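Ruvalex Cell Practice Kit

Item 252, for bench-mounted arms and small collaborative cells

The Ruvalex kit gives a shop or training lab a fixed set of parts and a written procedure for checking how a cell is set up before anyone runs it. It covers the work most people skip — marking the work area, setting approach heights, agreeing on who may be inside the reach of the arm and when.

The procedure was written by Els Vandenberghe and is kept to 7 sheets. Each sheet is meant to be filled in at the bench and signed by the person who did the check. It does not replace the risk assessment your site is required to keep, and it does not certify a cell to any standard.

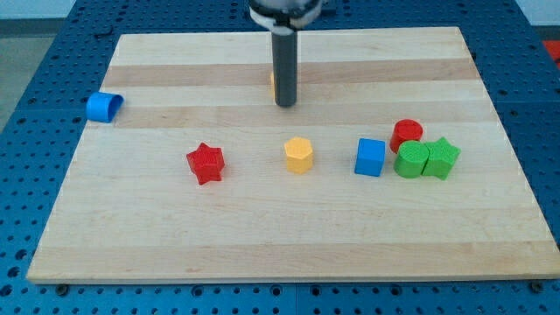 Practice parts should be simple shapes in plain colors, with more than one part in the same color. A program that sorts by color alone will then show its weakness early. Leave a few parts close together and at least one near the edge of the board, and write down where you put them. A tidy layout with wide gaps tells you very little about how the cell will behave on a normal shift.

Approach height is set on sheet two. Start high, run the path at reduced speed, and lower the tool in small steps. The operator holds the enabling device for the whole run. Hands stay off the board until the arm has stopped and the stop has been confirmed at the pendant.

What is included
Procedure binder, 7 sheets
222 blank check forms
2 laminated reach diagrams, write-on
Floor marking tape, one roll

Not included: arm, tool, table, practice parts.

The forms fit the Vavar and Aerts binders. Users of the older Cevis forms can carry their records over, but the approach height has to be measured again — Cevis took it from the table, and Ruvalex takes it from the top of the work surface.

Revised sheets go out each February to registered buyers. Questions about the procedure go to Ama Fiadzo in technical support. Please have your kit number ready.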